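Can a robot do your chores yet?

Your home is full of jobs. Tables need clearing, cups need washing and toys need putting back where they belong. Machines already help with some of this. A washing machine washes clothes, but it can't pick your socks up off the floor first.

Picking things up is the hard part. You can lift a mug without thinking about it. A robot has to work out where the mug is, which way round it is and how hard to squeeze.

Robots often practise in a computer first. Programmers build a pretend room with furniture in it and put a pretend robot inside. If the robot drops a pretend cup, there is nothing to sweep up. 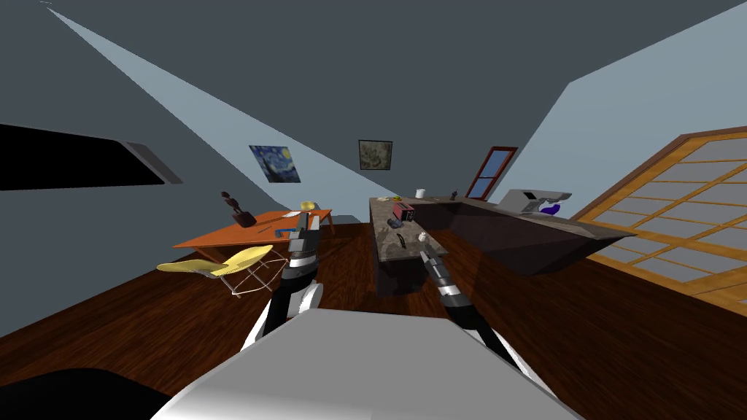 A team at a company called Skandside tried this with one job: picking up a small object and putting it down somewhere else. Their robot had 1,927 goes in the computer and got it right 1,671 times. That sounds good, but think about your own kitchen. If you dropped a cup every time the robot failed, you would soon run out of cups.

Real homes are harder still. Chairs get moved. Someone leaves a sheet of paper on top of the thing you want. When Skandside tested a real robot in a real kitchen, it took 16 minutes to clear four things from a table.

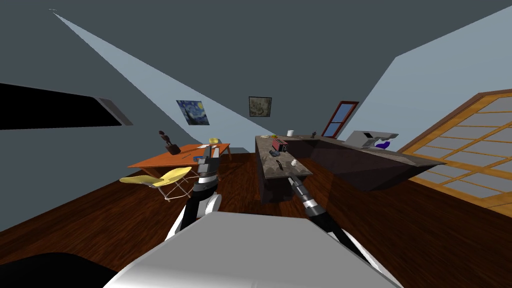
A computer-made room with a robot's two arms. One gripper is just above the edge of the orange table.

So can robots do chores yet? They can do a few, slowly, and usually with a person watching. Floor-cleaning robots work well because floors are flat and the job is nearly the same each time. Tidying a bedroom is different every day.

Try it yourself: put on a pair of thick oven gloves and pick up a pencil, a spoon and a sheet of paper. Which one was hardest to hold?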